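Linen Swap Moves to the Rangel Street Hall

The fall linen swap is back in October, and it has a new home. We have outgrown the reading room, so this year's tables will be set up in the Rangel Street hall, next door to the post office. Doors open at 10 on Monday morning and we pack up when the tables are bare.

Bring tablecloths, napkins, dish towels, curtains or pillowcases that are clean and ironed. Small stains are fine if you pin a note next to them. Please leave bath mats and comforters at home, as we have no room to store them. You get one ticket for each piece you hand in, up to 5, and each ticket is good for one piece from the tables.

Last year 70 households took part and 520 pieces changed hands. Printed tablecloths went first, mostly the fruit and flower patterns, and we ran out of round ones before lunch. If you have a round cloth you no longer use, we would be glad to see it. 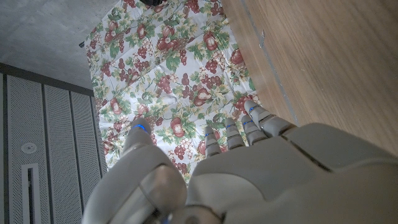
Mehrangiz Mousavi will run the mending table again. She can patch a small hole or fix a hem while you wait, but bring your own thread if the color matters to you. Ikechukwu Afolabi is looking for two people to help carry tables on Sunday evening.

Anything left over goes to the Melen shelter. Drop-offs before the day can be left with Golnar Jafarzadeh at the front desk, in a bag with your name on it.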